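## 4. Working beside the Clenero bench cell

This section is for bench staff at Terkum who used to empty and rinse returned bottles by hand. The cell now does the handling. You load, check and decide what goes back on the shelf.

### 4.1 Before the shift

1. Log in at the side panel with your own number. Do not use a colleague's.
2. Wipe the tabletop with a dry cloth.
3. Unscrew all caps by hand and put them in the cap tray. The grippers do not remove caps.
4. Set the grip force to 29 for insulated bottles. Bare steel bottles use a different setting, see table 6.
5. Press Start and step back behind the floor line.

**Caution:** Keep fingers away from the black finger linkages whenever the green lamp is lit. They close without a warning sound.

### 4.2 Checking the hold

The bottle should be clamped from above and below on the rounded lower part of the body, with the threaded neck left clear and the open mouth pointing away from the gripper. If a finger is resting on the thread, press Pause and reseat the bottle yourself. 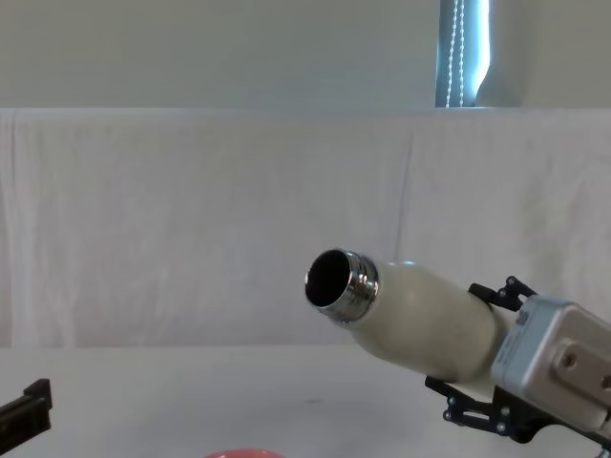 ### 4.3 What changes in your job

- Hand rinsing stops, apart from bottles the cell rejects. These go to the Dobre sink as before.
- Each person looks after one cell for 90 minutes, then swaps to inspection.
- Inspection is still done by eye. Look at the thread and the rim, and fail anything you would not drink from.
- The target for a full shift is 794 bottles per cell. It belongs to the cell and is not used in staff reviews.

**Note:** Anyone may pause the cell at any time - you do not need to ask first. Write the time and the reason in the log.

### 4.4 Faults

Code 152 means the grip was lost. Press Pause, wait for the lamp to go out, remove the bottle and restart. If the code comes back, leave the cell paused and call Liam Moriarty in maintenance.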